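Can a small robot arm tidy up a sewing table yet?

Posted in Home & Workshop > Gadgets and Automation
2022-06-04 - 2,817 views

Hanneke Van der Linden

I run a small alterations business out of my spare bedroom, and at the end of each day the table is covered with buttons, snaps, bobbins, chalk stubs and whatever fell out of a customer's pockets. All of it has to go back into trays before I can start again in the morning. I hate this job more than I hate hemming curtains, and I hate hemming curtains a lot.

My nephew tells me that desktop robot arms now cost less than my serger did. I have roughly $2,000 set aside for "equipment" and a husband who believes that means an iron. Could one of these things put small stuff in trays overnight while I sleep? I don't need it to be fast. I don't need it to be polite. I can follow instructions but I don't program, and I would like to keep it that way.

Hefin Lewis

Short version: no to the buttons, maybe to the bobbins, and you will end up programming.

Longer version. I teach an evening class in hobby automation at the Flundgate makerspace, and tidying is what everybody wants to build in week one. By week four they want to build a lamp. Picking up one object of a known shape from a clean table and setting it down in a tray is a solved problem, in the sense that a patient adult can get it working over a weekend. The usual practice piece is a small cube, which has flat sides and strong color and never rolls under anything.
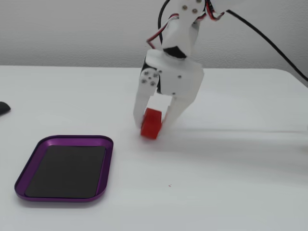

What stands between a cube and your sewing table

1. Size and shape. A cube gives two fingers something to close on. A shirt button lying flat gives them next to nothing, and plain stiff fingers will push it across the table until it reaches the floor. Bobbins standing on edge are better, until one rolls.

2. Clutter. Your buttons are in a heap, under a scrap of lining, next to the scissors. An arm that does beautifully with one item and plenty of bare table can be hopeless with 31 items touching each other. You could spread them out first, but by then you have done most of the tidying.

3. Knowing what goes where. Picking up is half of it. You know at a glance that the horn toggle belongs to the green coat. The arm knows whatever you taught it, and teaching usually means guiding it through the same move again and again. Plan on 200 repeats for one kind of object before you trust it, and more if your lamp moves.

4. Overnight. Please don't. Small servos get hot when they stall, and a gripper that has grabbed the edge of the table will keep squeezing it with real dedication. Stay in the room.

If you still want one for fun, start with a kit such as the Drallero, use one tray and one type of object, and put a plain light surface under it. Leave the pins somewhere else entirely. Keep at least half the money for the iron.

Mimia

we had the Oda arm at work for sorting sample caps, it was ok?? the caps were all the same size though. someone had to sit with it. that someone was me

Just get a magnet on a stick for the snaps and bobbins if yours are steel. Mine was cheap and it has never needed an update.

Hanneke Van der Linden

Thank you both. Mimia, my bobbins are plastic but the snaps are steel, so I've ordered the magnet. Hefin, does your class start again in October? I said I didn't want to program, but my nephew has offered to sort buttons for an hourly rate and I'd like to have something to bargain with.

Hefin Lewis

It does, Tuesday or not I can't say yet - the room schedule isn't out. Bring a handful of your biggest coat buttons and we'll see how far across the floor they go.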